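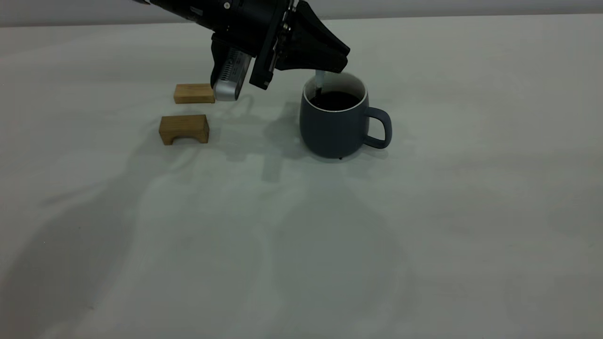 Bancada do fundo, caneca azul-acinzentada.

# Ronda de segurança – prédio Shezi, julho

Preenchido a correr, sexta, entre as 8h e o meio-dia. OK = conforme, NC = não conforme, NV = não verificado. Comentários por baixo de cada ponto. O que ficou da ronda anterior leva "(repete)".

## 1. Saídas e caminhos de fuga

- [x] Porta principal abre para fora, sem chave. OK
- [x] Barra antipânico do corredor B. OK, mas range
- [ ] Saída do armazém desimpedida. **NC (repete)**
- [x] Sinalética fotoluminescente nos patamares. OK
- [ ] Iluminação de emergência na escada de serviço. **NC**

Armazém: paletes outra vez encostadas à porta. Eram da entrega da Zulositz, ficaram lá "só até à tarde", disse o pessoal da receção. Mandei tirar, ficou livre às 10h. Falta pintar a faixa amarela no chão, já pedida na ronda passada e nada.

Escada de serviço: bloco do 2.º piso não acende no teste. O do rés do chão acende mas fraquinho, apagou ao fim de uns segundos. Trocar baterias dos dois, não vale a pena trocar só um.

## 2. Extintores e carretéis

- [x] Todos no sítio e com selo. OK
- [x] Manómetros no verde. OK
- [ ] Acesso livre ao extintor da copa. **NC**
- [x] Carretel do corredor A, sem fugas. OK
- [ ] Carretel do corredor B. NV

O da copa está tapado pelo bengaleiro. Afastar o bengaleiro, dois minutos de trabalho. Etiqueta de manutenção da Cindach legível em todos menos no da garagem, que apanhou tinta da parede. Pedir segunda via.

Corredor B não vi, armário fechado e a chave não estava no chaveiro. Voltar lá.

## 3. Quadros elétricos e tomadas

- [x] Quadro geral fechado, porta identificada. OK
- [x] Botão de teste do diferencial. OK (disparou à primeira)
- [ ] Legendas dos disjuntores atualizadas. **NC**
- [ ] Extensões em uso permanente. **NC (repete)**
- [x] Tomadas da casa de banho com tampa. OK

Legendas: o quadro do 1.º piso ainda fala em "sala de cópias", que é arrumo há que tempos. Reimprimir a folha toda.

Extensões: duas ligadas uma na outra debaixo das secretárias da contabilidade, com aquecedor numa ponta. Em julho! Desliguei e levei o aquecedor para o arrumo. Se precisam de mais tomadas pede-se calha ao eletricista, não se compra extensão.

## 4. Copa e bebidas quentes

- [x] Chaleira com cabo em bom estado. OK
- [x] Micro-ondas limpo por dentro, porta fecha bem. OK
- [ ] Temperatura da água no lava-loiça. **NC**
- [x] Frigorífico com termómetro visível. OK
- [ ] Loiça sem lascas. **NC**

Água a 78 °C na torneira da copa, demasiado. Devia sair misturada, a válvula termostática deve estar presa. No depósito está regulado para 60 °C no painel, por isso ou o painel mente ou a sonda está mal encostada. Chamar a Flikurix, eles é que montaram. Até lá pus aviso em papel por cima da torneira, "ÁGUA MUITO QUENTE". Não baixar o depósito por conta propria por causa da legionela.

Loiça: pus de parte uma tigela e um copo com o bordo partido. Canecas sem pousar em cima de papéis nem junto a equipamento ligado, isto vale para todas as salas. Usar os tabuleiros.

## 5. Pavimentos, escadas, quedas

- [x] Corrimão firme dos dois lados. OK
- [ ] Fita antiderrapante nos degraus da entrada. **NC**
- [x] Tapete da receção com aro, sem pontas levantadas. OK
- [x] Placas "piso molhado" disponíveis. OK
- [ ] Escadote do arrumo. **NC, retirado**

Fita descolada em metade da largura do primeiro degrau, é onde toda a gente pisa. Comprar rolo largo, o estreito não dura.

Escadote com um pé de borracha em falta e a trava empenada. Pus etiqueta vermelha. Não é para arranjar, é para deitar fora. O de alumínio pequeno serve enquanto não vem outro.

## 6. Ar e temperatura

- [x] Grelhas de ventilação limpas. OK
- [ ] Sala de reuniões. **NC, ligeiro**
- [x] Filtros da máquina do 1.º piso. OK

Cerca de 28 °C na sala de reuniões às 11h, com o estore fechado. Queixas compreensíveis. O comando do ar condicionado não tinha pilhas, já tem. Confirmar na próxima se desceu.

## 7. Primeiros socorros

- [x] Caixa do rés do chão completa. OK
- [ ] Caixa do 2.º piso. **NC**
- [x] Contactos de emergência afixados. OK

2.º piso: sem compressas, soro fora de validade, tesoura desaparecida. Pensos há muitos. Repor e pôr lista de conteudo colada na tampa, como na outra.

## Pendentes, por ordem

1. Flikurix: água da copa. Ligar hoje
2. Baterias dos blocos de emergência
3. Chave do carretel B
4. Fita do degrau + faixa do armazém (mesma encomenda)
5. Caixa do 2.º piso
6. Legendas do quadro
7. Etiqueta da garagem, Cindach
8. Escadote novo, pedir orçamento

Garagem vista só por alto, estava um carro a descarregar. Portão automático NV: fotocélulas e desbloqueio manual ficam para segunda ronda. Cópia desta folha na pasta da receção.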